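The Board That Stays Out

Most kitchen tools spend their lives in a drawer. The cutting board is different. In a lot of homes it never gets put away at all, and for many people it is the largest thing on the counter after the stove.

Miroslava Stetsiuk has been selling kitchen goods at Stendano for 11 years, and she says customers spend less time choosing a board than choosing a can opener.

"They pick it up, they look at the price, they put it in the cart," she said. "Then they come back in June and ask me why it warped."

Her first question is always how they wash it. Usually the answer is the dishwasher, or a long soak in the sink. Either one will ruin a bamboo board. The strips are glued side by side under pressure, and hot water works on the glue lines. Once a seam opens, food gets into it and the board is finished.

Bamboo has been a common choice for years. It is a grass, it grows quickly, and it costs less than maple or walnut. It is also harder than many people expect. Fedir Tkachuk, who sharpens knives from a small shop called Zhuravel, can often tell which of his customers own bamboo.

"The edge goes sooner," he said. "I tell them to keep the board if they like it. They just see me more often."

What a board looks like depends on how it was put together. Long strips laid flat give wide bands of color. Strips turned on edge look narrower and busier. Small knots and dark spots show up in either kind and do no harm. A groove around the outside catches juice from tomatoes or a roast, though it takes away some of the flat area you can cut on.

Size is the other thing people get wrong. Stetsiuk tells shoppers to measure the clear part of the counter, then leave room for a bowl beside the board. A big one is pleasant to work on until it has to be lifted into the sink with one hand.

Bamboo boards have lengthwise grain that shows clearly in ordinary kitchen light, and a warm color that goes well with pale stone. 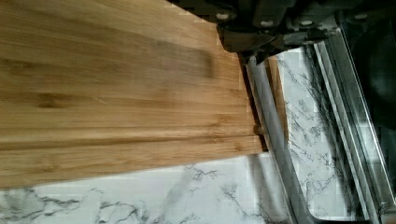
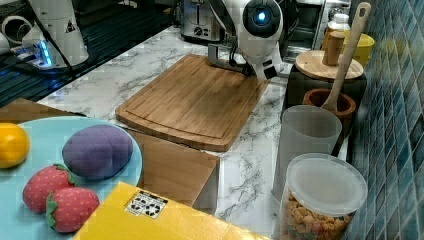
Looking After It

Wash the board by hand with warm water and a little dish soap, both sides, even if you only used one. Dry it with a towel and stand it on its edge until the air has reached all of it.

Oil it when it starts to look pale or feel rough. Use food-grade mineral oil. Olive oil and other cooking oils turn sticky and begin to smell. Wipe on a thin coat, leave it overnight, and rub off what is left in the morning.

Onion smell comes out with coarse salt and half a lemon. Light scratches can be sanded, going with the grain, and the board will need oil again afterward. A crack that runs along a seam means it is time for a new one.

Tkachuk keeps a separate plastic board for raw chicken and runs that one through the dishwasher. His bamboo board is 12 years old.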